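Can a Robot Clean Your Room Yet?

Hi, I'm Ilham Kusuma, and I get a lot of mail from kids who want a robot to do their chores. One girl in Suddale asked if she could stop making her bed now and just wait for the machine. Sorry, not yet!

Some chores already have robots. A robot vacuum can bump its way around the living room, and a dishwasher is a kind of machine helper too (you still have to load it, though, and that's the boring part). Floors are pretty flat, so driving over them is a job we know how to give a machine.

Picking things up is much harder. Think about your bedroom floor. There might be a sock, a marble, half a sandwich and a stuffed rabbit, and your hand knows what to do with every one of them. You squeeze the marble a little and the sandwich hardly at all. A robot has to work all of that out with cameras and math.

So robots start small. They practice with plain shapes like blocks and cylinders, and lots of that practice happens inside a computer, in a sort of video game world where nothing can break. A robot can try the same grab 300 times in there and never need a snack.

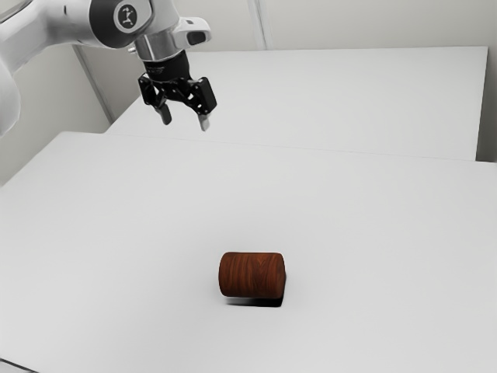
A cylinder is sneaky, because it can roll. Try it yourself! Lay a glue stick on its side and pick it up using only 2 fingers, with your eyes half closed. Now try it with a wet bar of soap.

Will robots be tidying bedrooms by 2049? I think they might, at least the easy bits. Until then, set a timer for 20 minutes, put on some loud music and start with the socks.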